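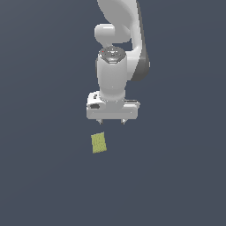

What should a student team write down before it runs a robot arm, in simulation or in the lab?

The team should record the limits on speed, force and reach, the name of the person in charge of the stop control, the conditions under which a run is called off, and the rule for deciding whether a run counts as a success. These items should be written and signed before the first run, and the same sheet should be used for simulated and physical work.

Working Rules for Pick-and-Place Trials with a Single Arm
Final report, Unuvus student project
Submitted by Arnel Cabanatuan and Mathis Charpentier
Mostdale, 2025-02-26

1. Purpose

The Unuvus project was set up to draft a short set of working rules for students who program robot arms for simple grasping tasks. The department already requires general lab safety training. That training covers electrical hazards, protective eyewear and evacuation, but it says little about how a robot program should be prepared, reviewed and logged. The present report sets out the rules we propose, describes how we tried them, and lists the points on which we could not agree.

The rules do not replace a formal risk assessment. Published safety standards for industrial robots place duties on makers, integrators and employers, and a student project cannot claim to meet them by following a checklist. We read the standards available through the library as background and borrowed their general approach: identify the hazard, reduce it, and keep a record of what was done.

2. Scope

The rules apply to one arm with a two-finger gripper, picking up one small object at a time. Mobile robots, shared workspaces with more than one arm, and tasks involving sharp or heated objects are outside the scope. All trials reported in Section 4 were carried out in simulation, using the course package Tufa. Physical trials are planned for March and will be reported separately.

3. Proposed rules

3.1 Run sheet. Every session has a run sheet. It names the operator and the observer, the program version, the object, the starting pose of the arm, and the speed and force limits. A session without a run sheet is not counted.

3.2 Two roles. The operator starts the program. The observer holds the stop control and does nothing else during motion. In simulation the observer uses the pause key. Some classmates considered this unnecessary, and we discuss their objection in Section 5.

3.3 Approach from above. Unless the run sheet says otherwise, the arm moves to a hover position over the object with the fingers open, and the program checks the position of the object before the hand goes lower. The hover height is written on the sheet. Horizontal travel below that height is not allowed with the fingers open.

3.4 Object pose. The object must not always be placed square to the gripper. A program that has been tested only on a straight block may close on a corner when the block is turned a few degrees. Each test set therefore includes turned starting poses, and the angle is recorded.

3.5 Meaning of success. The sheet states the success rule before the first run. Our rule was that the object must be lifted to the hover height and held there for four seconds. The rule may not be changed in the middle of a set. If it proves to be badly chosen, the set is closed and a new one begins.

3.6 Failed runs. Failed runs are kept in the log with the same detail as successful ones. Deleting a run requires a written reason and the initials of both team members.

3.7 Changes. Any change to speed, force, hover height or gripper opening creates a new program version. The first run of a new version is done at the lowest speed setting.

4. Trial of the rules

We applied the rules to 40 simulated runs, divided into two sets. The first set had 21 runs and the second had 19. The sets were separated because we rewrote the success rule after the first one. Our original wording said only that the block should be "picked up," and we found that we were marking similar runs in different ways. Under Rule 3.5 we closed the set and started again.

The logs were reviewed by a second student team, Drotora, which had not seen our program. The reviewers were asked to decide from the log alone whether each run had met the success rule. They returned 14 entries with questions. Most of these concerned a missing starting angle or a program version that had been entered only on the first line of a page. We corrected the form so that both fields are filled in for every run. The original entries were left as they were and the corrections were added beside them, with initials.

The review took longer than the runs themselves. We recommend that future teams set aside time for it in their project plan.

5. Points of disagreement

The first concerns the observer in simulation. Mr. Charpentier holds that the role should be required at all times, so that the habit is in place when the team moves to the physical arm. Mr. Cabanatuan holds that a second person adds nothing to safety when no machine is moving, and that the requirement may lead students to fill in a name for someone who was not present. The draft keeps the requirement for the final simulated set before physical work and makes it optional for earlier sets.

The second concerns contact force. The simulated finger contact in our setup is simple, and we do not believe that a force limit chosen there can be carried over to a real gripper, especially with a soft object. We agreed that the physical limit must be set again from the lowest value. We did not agree on how many slow runs should be required before the limit may be raised, and the draft leaves that number to the lab supervisor.

6. Remaining work

The following items are open at the time of submission:

A one-page version of the rules for posting in the lab.
A field on the run sheet for the version of the simulator.
A procedure for handing a session over to a new operator.
Review of Rule 3.3 by the lab supervisor before physical trials.

The run sheet form and the complete log are attached to the department copy of this report. Requests for the editable form should be sent to the authors through the project office.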